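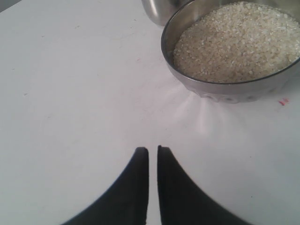 MALINE, December

By Encarnación Iglesias
5 min read
68 shares

So the property tax bills went out, and my inbox is full of people asking me the same thing: can I still fight this? Mostly the answer is no, I'm sorry, and I feel bad every year when I have to type it. By the time you have a bill in your hand, the value it's based on has been settled for months. The piece of paper you wanted was the valuation notice, the one that came last spring in the plain envelope and looked like nothing at all. Wiltar County gives you 30 days from the mailing date on that notice, and the clock runs whether you open the envelope or not (mine sat under a seed catalog for a good part of it one year, so no judgment from me).

But there's plenty you can do now to get ready for the next one, and I did most of it last winter, so let me tell you how that went.

I started with the property card. Every house in the county has one, and you can get yours at the assessor's counter or print it off the website if the website is in a good mood. It lists what the county thinks you own: square feet, number of bathrooms, the year it was built, whether the basement is finished, what kind of shape it's all in. I had lived in my house a long time and never once looked at it. Well! According to the county I had a finished basement. I have a basement with a washer, a furnace and a floor drain. Somebody long before me must have pulled a permit to finish it and then run out of money or interest, and the card got updated and the basement didn't.

I really thought I could just call and they'd fix it. The man on the phone was perfectly nice and said he could make a note, but a note doesn't change a value. I needed to ask for an inspection in writing, and I needed to do it before the new values were set. So I wrote a letter, a very short one. I gave the parcel number and the line on the card that was wrong, and I asked for someone to come look. An appraiser came out in February, stayed less time than it takes to drink a cup of coffee, and corrected it.
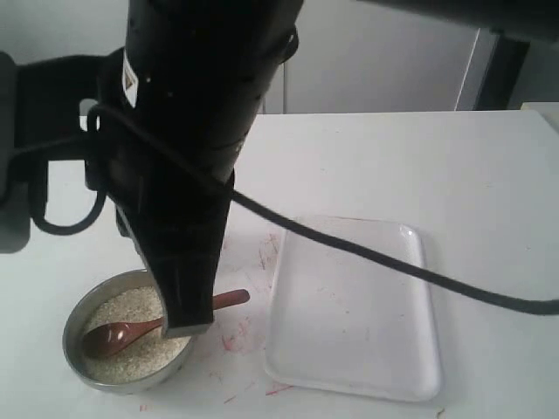
The other thing I went after was the comparable sales, and this is where I leaned on Mereana Katene, who used to handle appeals for a couple of the landlords over on Tipoki Road and has sat through more hearings than I ever want to. She told me my first list was useless. I had picked out the cheapest houses I could find, anywhere in town, and she crossed off nearly all of them. Wrong school district, wrong age, sold between family members, sold a year too late. What the board wants is houses like yours, near yours, that sold before the valuation date. The valuation date is printed on the notice in tiny type. A great sale from the summer after it does you no good at all, even if it's right next door.

She also told me to stop talking about my taxes. I'd written a whole paragraph about how much they'd gone up - I was proud of that paragraph - and out it went. The board can't do anything about the rate. That gets set by the city and the schools and the library district and so on, at their own budget hearings, which hardly anyone goes to. All the board can look at is whether the value on your house is right. If you're mad about the rate, the budget hearings are in late summer and they'll let you speak.

Between the basement and the sales, my bill this year came in $590 lower than it would have been. That's a real number to me. It's most of a new water heater.

A few of you asked if you should pay Stedo, the outfit that's been sending the postcards, to file for you. I haven't used them. Read the part about the fee before you sign, and check whether it covers one year of savings or several. Filing on your own is free here.

And please look at your exemptions while you're at it. The homestead one doesn't follow you when you move, so if you bought a place this year you have to apply again. The form is one page. The counter closes at 4:30, and they do mean 4:30.

Next time I'll get into paying in two halves, and what happens when your mortgage company misses the first one.

68 shares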